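뉴스레터를 줄였더니 생긴 일

2018년 9월

작은 회사에서 홍보 일을 하다 보면 뉴스레터는 늘 마지막에 손대는 일이 된다. 우리도 그랬다. 매주 보내기로 정해 두고, 보내는 날 오후가 되어서야 무엇을 넣을지 찾기 시작했다. 신제품 소식이 없으면 행사 사진을 넣고, 행사도 없으면 업계 기사 링크를 모아서 넣었다. 그렇게 2년을 보냈다.

지난봄에 거래처인 Somogyi 쪽 담당자와 점심을 먹다가 우리 뉴스레터 이야기가 나왔다. 받고 있느냐고 물었더니 받고는 있다고 했다. 마지막으로 읽은 게 무슨 내용이었는지 물었더니 한참 생각하다가 다른 회사 메일 이야기를 했다. 돌아와서 발송 기록을 열어 봤다. 구독자는 2,000명인데 직전 호를 연 사람은 544명이었다. 나쁜 숫자가 아니라는 말도 들었지만, 연 사람 중에 링크를 누른 사람은 거의 없었다. 제목만 보고 열었다가 닫았다는 뜻으로 읽었다.

처음에는 제목을 고쳐 봤다. 받는 사람 이름을 넣어 보기도 하고, 질문으로 끝내 보기도 했다. 몇 주 해 봤는데 눈에 띄는 차이가 없었다. 그때 같이 일하던 Hema Pisharody가 지난 호를 전부 출력해서 회의실 벽에 붙이자고 했다. 종이가 아깝다고 생각했지만 붙여 놓고 보니 이유를 알 것 같았다. 모든 호의 첫 문단이 우리 이야기였다. 우리가 어디에 갔고, 우리가 무엇을 냈고, 우리가 누구를 만났는지. 읽는 사람이 그걸 왜 알아야 하는지는 어디에도 없었다.

그래서 구독자 몇 분께 직접 전화를 드렸다. 설문 양식을 만들 수도 있었지만, 설문에는 늘 답하는 분만 답한다. 전화로 물은 것은 두 가지였다. 요즘 업무에서 제일 자주 찾아보는 게 무엇인지, 그리고 우리에게 마지막으로 문의한 게 무엇이었는지. 우리 메일이 마음에 드느냐는 질문은 일부러 뺐다. 그렇게 물으면 대부분 괜찮다고 하신다.
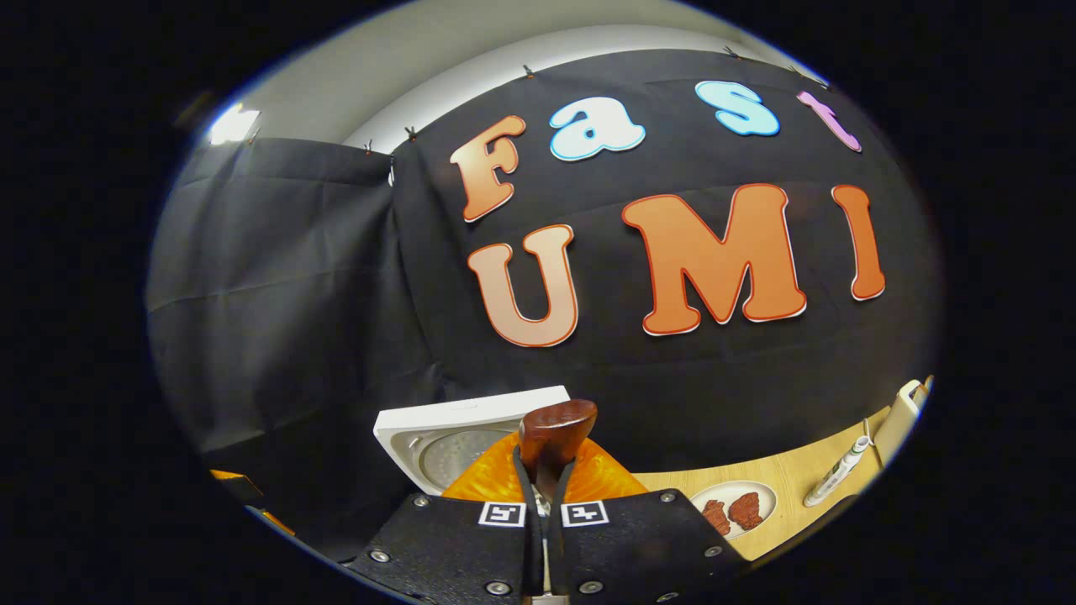 Edgars Mockus

통화 내용을 정리해 보니 구독자가 크게 두 부류였다. 하나는 제품을 이미 쓰고 있고 사용법이나 일정 변경만 알면 되는 분들, 다른 하나는 아직 구매하지 않았고 비슷한 회사가 어떻게 쓰는지 궁금한 분들이었다. 이 두 쪽에 같은 메일을 보내고 있었으니 어느 쪽도 끝까지 읽을 까닭이 없었다.

목록을 나누는 작업은 생각보다 지루했다. 우리가 쓰는 발송 도구는 Fusis인데, 가입 경로가 기록되지 않은 주소가 많아서 영업팀 명단과 하나씩 맞춰야 했다. 회사 이름이 한글로 적힌 것, 영문으로 적힌 것, 줄여서 적힌 것이 섞여 있었다. 끝까지 맞추지 못한 주소는 두 번째 목록에 넣었다. 이미 쓰는 분이 소개 메일을 받는 편이, 처음 보는 분이 점검 일정을 받는 것보다는 낫다고 봤다.

발송 횟수도 줄였다. 매주에서 한 달에 한 번으로 바꾸자고 했더니 내부에서 반대가 있었다. 자주 보이지 않으면 잊힌다는 의견이었다. 틀린 말은 아니라서 급한 공지는 따로 보내기로 하고 넘어갔다. 대신 한 호에 주제는 하나만 넣는다. 지난달에는 Didiletti 매장에서 안내문을 어떻게 바꿨는지를 다뤘다. 담당자와 한 시간쯤 이야기하고, 바꾸기 전 문구와 바꾼 뒤 문구를 그대로 나란히 실었다. 꾸미는 말을 붙이지 않으니 쓰는 시간도 짧았다.

결과를 숫자로 말하기에는 아직 이르다. 몇 호 보내지 않았고, 여름에는 원래 메일을 덜 읽는다. 다만 답장이 온다. 전에는 발송 후에 오는 답장이 부재중 자동 회신뿐이었는데, 이제는 우리 매장 안내문도 봐 줄 수 있느냐는 식의 문의가 가끔 들어온다. 내용에 틀린 부분이 있다고 알려 주신 분도 계셨다. 읽지 않으면 찾을 수 없는 오류여서 반가웠다. 해당 부분은 다음 호에서 바로잡았다.

수신 거부도 늘었다. 목록을 나누고 처음 보낸 메일에 수신 거부 링크를 맨 위로 올렸기 때문이다. 이 부분은 회의에서 말이 많았다. 구독자 수가 보고서에 들어가는 항목이라 줄어드는 게 보기 좋지는 않다. 나는 올려 두는 쪽을 골랐고, 보고서에는 구독자 수 옆에 답장 수를 같이 적고 있다. 답장 수를 따로 세는 기능이 도구에 없어서 메일함에서 손으로 센다.

아직 정하지 못한 것도 있다. 보내는 사람 이름을 회사로 할지 담당자로 할지다. 지금은 회사 이름으로 보낸다. 담당자 이름으로 보내면 답장이 더 편하게 온다는 이야기를 들었는데, 담당자가 바뀌면 어떻게 하느냐는 문제가 남는다. Undska에서는 담당자 이름과 회사 이름을 같이 쓴다고 해서 다음 호에 한번 따라 해 볼 생각이다.

다음 호 주제는 배송 안내 문자다. 문자는 글자 수가 정해져 있어서 무엇을 빼야 하는지가 메일보다 빨리 드러난다. 원고는 절반쯤 썼고, 예시로 쓸 문구를 고객사에 허락받는 중이다. 답이 오지 않으면 우리가 보냈던 문자를 쓰려고 한다.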